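Search this site Search Go

Speaker notes: Measuring a Room Before You Buy the Floor

August 8, 2022
Severyn Pasichnyk
14 shares 3 comments

Slide 1. Title. Say good evening, give my name, say I laid floors for Bilyk before I started doing the estimates. Ask who is in the middle of a floor right now. Wait for hands.

Slide 2. The Natier house. Tell this one slowly. Hallway and kitchen, one continuous tile, straight lay. The owner measured from the baseboards and ordered from that. Nothing was checked for square. The far kitchen wall ran out by 2 inches over its length and the cuts along the stove side got thinner and thinner until they were slivers. Final bill was $3299, and a good part of that was taking up work that had already been paid for once.

Slide 3. Tools. Tape measure, chalk line, pencil, a long straightedge. A laser is fine if you own one. Hold up the chalk line and snap it on the paper on the table. People in the back never see this, so walk down the aisle with it.

Slide 4. Finding the center. Measure each wall, mark the middle, snap a line to the middle of the opposite wall. Do the same the other way. Check the cross with the 3-4-5 method. Draw it on the board. If the cross is off, adjust one line and leave the other one alone. Pick the line people see when they come in the door as the one you keep.

Slide 5. Dry lay. Put down one row each way with spacers, no mortar. Look at what is left at the walls. Less than half a tile means shift the line by half a tile and try again. Somebody always asks about doorways – take the question here and move on.

Slide 6. How much to order. Length times width, then add 10 percent for a straight lay. More for a diagonal, and more again if the room has a lot of corners. Buy it all at one time and check the lot number on every box. The Pollach tile I put in my own bathroom came in two lots and the difference shows in the morning light. Keep a few whole tiles in the garage when you are done.

Slide 7. Pattern. Two-color floors are the hardest test of your layout. The eye follows the corners, and a line that drifts will show from across the room. Stand back every few rows and sight down the diagonal. If the corners wander, stop and pull the last row while the mortar is still soft. Jelano tiles run a little uneven from box to box, so mix from several boxes as you go.

Slide 8. Questions. Leave around 15 minutes. Repeat each question into the microphone. If it goes quiet, ask what their subfloor is. The handout has the order worksheet on the back; the blank line at the bottom is for the lot number.

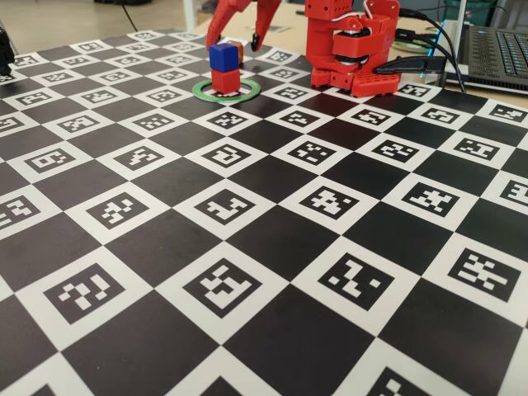

For the people who stay after, I have the chalk line and spare paper on the side table, and they can snap a few lines themselves. Put the caps back on the markers and take the leftover handouts home.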